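Clindavthorpe Allotments and Gardens Help Pages
Category: Tenancy and plot rules
Status: Answered

Question

Transfer of a half plot to a family member before the January renewal

Submitted by D. Bianchini
Tuesday, November 5, 2024

I should be grateful for guidance on the following matter. My father has held the tenancy of a half plot at the Nellis Lane site for 28 years. He no longer wishes to continue and would like the tenancy to pass to me. I have been registered as his co-worker on the plot for the last four seasons and hold a gate key in my own name.

The tenancy agreement states that plots "may not be assigned, sublet or otherwise parted with". The site handbook, however, refers to "succession by a named co-worker". I am unable to establish which of these takes precedence. I should also like to know whether the shed and the fruit bushes would pass with the plot, and whether the deposit of £50 paid by my father would be returned to him or carried over.

The renewal notice falls due in January and I would prefer to have the matter settled before then.

Dario Bianchini

Answer 1
Marked as accepted by the person asking

The two documents do not conflict, although the wording is unhelpful. Assignment means that the existing tenant hands over the agreement by his own decision. This is prohibited on all sites. Succession means that the existing tenant gives up the plot and the site office then grants a new agreement to a registered co-worker ahead of the waiting list. This is permitted under section 4 of the handbook.

The present tenant should write to the site office giving notice and stating the date on which he wishes the tenancy to end. The co-worker should send a separate letter requesting succession. Both letters should carry the plot number and should preferably arrive together. Where the notice arrives alone, the plot may be offered to the next applicant on the list, and it can be difficult to reverse an offer once it has been made.

The co-worker must have been registered for at least 2 full seasons. From the details given, this condition is met. The office will check the register and does not normally ask for further evidence, but a copy of the original registration slip should be kept to hand.

An inspection of the plot will be arranged before the new agreement is issued. The inspecting officer will look at the proportion of ground under cultivation, the state of the paths and boundaries, and the condition of any structure. Plants left standing at the end of the season do not count against the tenant, provided that the ground around them has been kept reasonably free of perennial weeds.

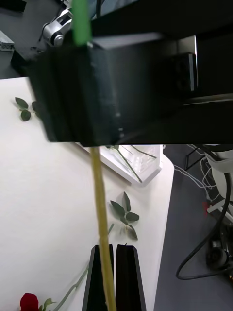
Long yellowish-green stem.

With regard to the shed, structures belong to the tenant and not to the site. Your father may give the shed to you, and a line to that effect in his letter is sufficient. Fruit bushes and anything else rooted in the ground are treated as part of the plot and will pass with it.

The deposit is returned to the outgoing tenant after inspection. A new deposit is payable by the incoming tenant at the current rate, which is printed on the renewal notice. It is not possible to carry the sum over, even within a family.

Answer 2

I would add that the water charge is billed separately on the Nellis Lane site and is not covered by the succession. The account must be closed and reopened. My own was overlooked when I took over from my aunt at Claeys Field and I received two bills for the same quarter. The matter was put right after I wrote in, but it took until the spring.

Please also note that any concession on the rent attaches to the person. If your father pays the reduced rate, you will be charged the full rate unless you qualify yourself.

Answer 3

I believe that succession was withdrawn some years ago. My neighbour at Cidanar Road was refused.

Reply to Answer 3, from the author of Answer 1

Succession remains in force at Nellis Lane. Cidanar Road is a privately owned site and has its own rules, to which the handbook does not apply.

Reply from D. Bianchini

Thank you. Both letters have been prepared and will be delivered to the office by hand. I had not been aware of the separate water account.

This question is closed to new answers.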